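**Seitan at Scale: A Meatless Deli Slice for the Trarnatska Dining Hall**
Food Science project report, 31st March
Pravesh Swanepoel

The Trarnatska dining hall sells a sandwich called the Vutamside, which is sliced roast beef, horseradish and a roll that could stop a door. My project was to make a meatless version that a regular customer would finish. I set the bar at "finish" after tasting my first batch.

## Method

The base was vital wheat gluten with chickpea flour, onion powder, soy sauce and beet juice for color. I made 6 batches in February, changing one thing at a time, except for batch 4, when I changed two things and forgot to write down the second. Each loaf was wrapped in foil, steamed, chilled overnight and cut on the Adams Hall slicer, under supervision, by a person with more training than me.

Batch 1 had the texture of a pool toy. Batch 2 used less kneading and fell apart on the slicer. Batches 3 to 5 were all edible, and batch 5 was good enough that my roommate ate the control sample. 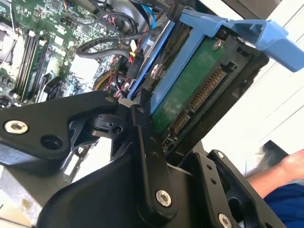
Slicing turned out to matter more than seasoning. A thick slice of seitan chews like a thick slice of seitan, and no amount of horseradish hides it. I wanted slices thin enough to fold, and I wanted the loaf to come out of its mold in one piece every time. The silicone molds from Imness did neither job well. What I had in mind was closer to the blue plastic caddy that holds a hard drive: a stiff tray the shape of the thing it carries, so you handle the tray and leave the contents alone. I ended up lining a metal loaf pan with a folded strip of parchment, with long tabs at both ends. It cost almost nothing and looked it.

## Tasting

Batch 6 went out as quarter sandwiches at lunch. I handed out 49 comment cards and got most of them back, a few with mustard. The words "fine" and "salty" came up a lot. One person wrote "tastes like the beef," which I was ready to frame until I remembered what the beef tastes like.

## Cost and problems

The budget was $400, and the gluten ate less of it than the foil did. Sodium is too high. The beet juice goes brown after a day in the fridge, so the slices look well done whether you like them that way or not. My notes for batch 4 remain a mystery.

If the dining hall wants to keep going, I would start by cutting the soy sauce in half and tasting again before touching the horseradish. The recipe card is in the Adams Hall binder, behind the waffle instructions.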